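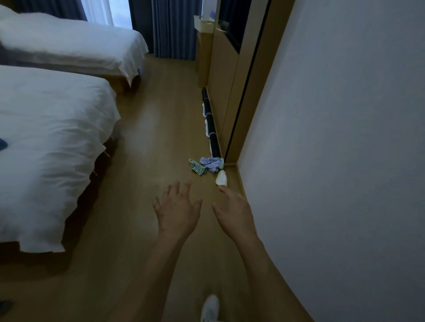

Figure 1. Aisle between the beds and the wardrobe, with striped cloth on the floor.

Research > Housing and Daily Life > Working Papers

4.2 Clothing and floor items

The bedroom had two beds on one side and a narrow aisle of floor beside them. Participants in the Murnorham study were asked to put away clothing in rooms of this type, and we recorded 718 placements in all. Items left at the foot of the wardrobe were coded as "floor," even when they touched the furniture.
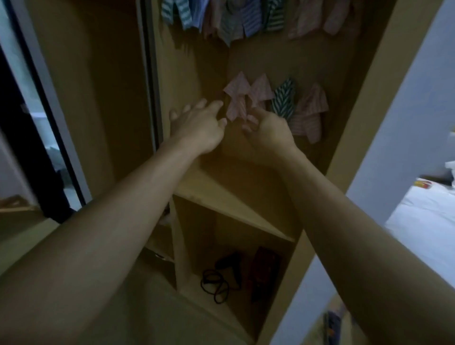
Geetha Pai

Small shirts were coded by hanging level. Striped garments in pink, green and blue were hung on two levels, and short pieces on the lower one often overlapped. Overlap was scored only when one garment covered the side of another. Two coders disagreed on 86 placements, most of them

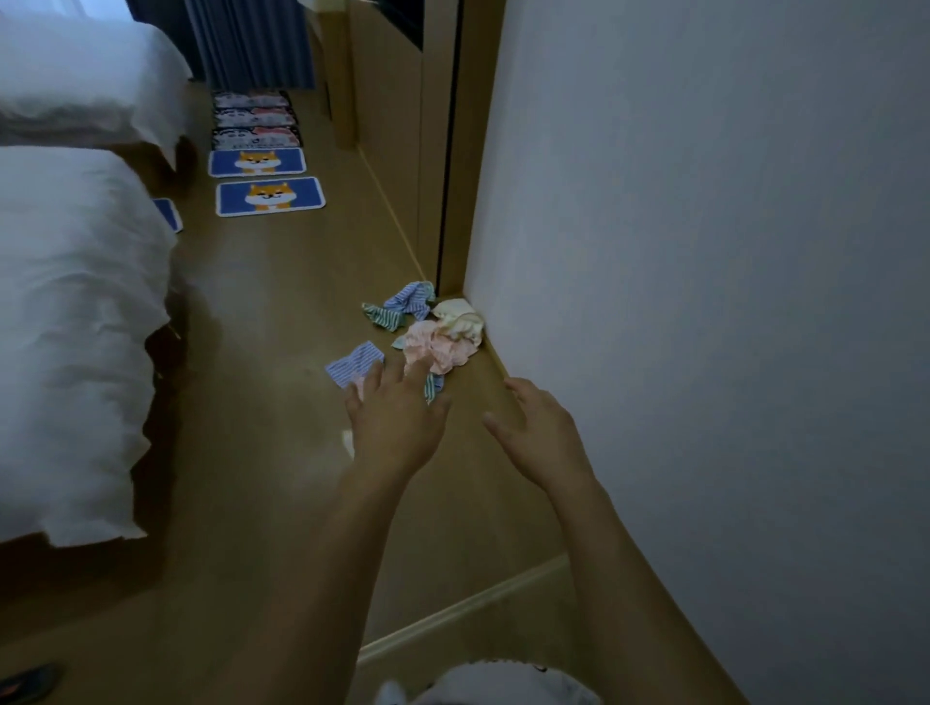 cases where cloth lay crumpled against a wall and could be read as one pile or as separate items. We settled these by treating touching pieces as one pile. Floor mats were left out of the clothing totals.

Filed under: Storage, Bedrooms, Household Work

Contact the editors | Back to top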